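Who Keeps Bringing Back the Skulledeo? 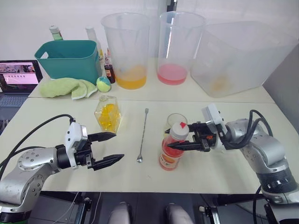

Fans of the old Nyberg cartoon have had three separate revivals to argue over, and each one ends with the same villains crawling out of a different hole. Rianne Lambrechts, who wrote scripts for the second, is not a believer.

"They were beaten," she says. "Their island sank. Then a producer calls in June and tells me a cousin has a spare island."

The cousin is Rullik, commander of the Florkex, who inherited the Skulledeo's uniforms and, as far as I can tell, its one plan. On paper he leads 3,000 soldiers. I have watched every episode and never saw more than a corridor's worth of them. Lambrechts laughs when I bring it up.

"The first draft said 900. Someone upstairs thought that sounded weak. It made no difference to the animators, they drew the same guys again."

Fan guides insist that Rullik was always meant to be the original leader's son. I ask where that came from.

"Not from me. There's a line in the finale where he says 'my blood' and people built a family tree on it. He was talking about a cut on his hand."

She is kinder about the helmet, a near copy of the old one with the horns filed down — the toy people wanted it, she says, and for once they were right. I'm less sure. He looks like a man wearing his boss's hat.

Would she write for a fourth series? She has read the outline, all 79 pages.

"The Florkex are gone by page two," she says. "Then there's a new group, with a new island. I haven't called them back."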